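December, late, tea going cold beside me

What a good day! I'm writing this with my feet up on the radiator and my shoulders aching in that nice way, and I want to get it all down before I forget the order of things.

So, the big clothes sort finally got going. We have the long room at Cader until the new year, and I love that room. White walls, so much light, and a polished floor that makes you want to slide across it in socks (I did, once, early, before the others came in). Yevdokiia Stasiv had the list from last winter with her and read it out over breakfast rolls: 41 bags, all still tied, and only 12 of them with any kind of label. I thought I'd groan but I was thrilled. I like a tied bag. Anything could be in there!

I took shirts. I always take shirts. Knits are heavy and socks make me cross, but a cotton shirt is a pleasure from start to finish. You get the sleeves out straight first, then the collar, then down onto the cloth with it, and smooth from the middle out to the sides. My grandmother Onyshchenko did it that way on the kitchen table and she would not hear of starting at the hem.

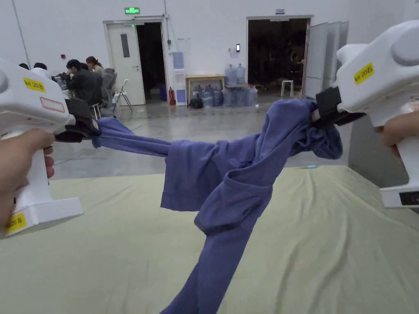
The blue ones are my favorites, the kind of blue that leans toward violet when the light is good. I'd wear one tomorrow if it were my size. Cotton like that creases if you so much as look at it, and it twists up on itself like a dishrag, but give it one good pull at the sleeves and it starts to behave. By lunch I had a rhythm going and was humming, and Yevdokiia asked me very politely to pick a second song.

Lunch was soup from Tetine, the barley one, with far too much dill, and I had two bowls. We talked about the total. She thinks we'll pass 2,000 pieces by the end of the month, and I said over 2,000, easily, and now there's a cake riding on it. I want the poppy seed one from the corner place, so I had better fold fast.

Afternoon was slower. Five bags done, and one of them was nothing but pillowcases, beautiful old ones with buttons, which I put aside to look at properly. One had a name stitched in the corner, Tekier, in red thread. A family? A hotel? I kept wondering about it the whole way home on the bus.

Tomorrow: bring hand cream, bring the good scissors for the knots, and ask about a second cloth, a bigger one. Also a new song.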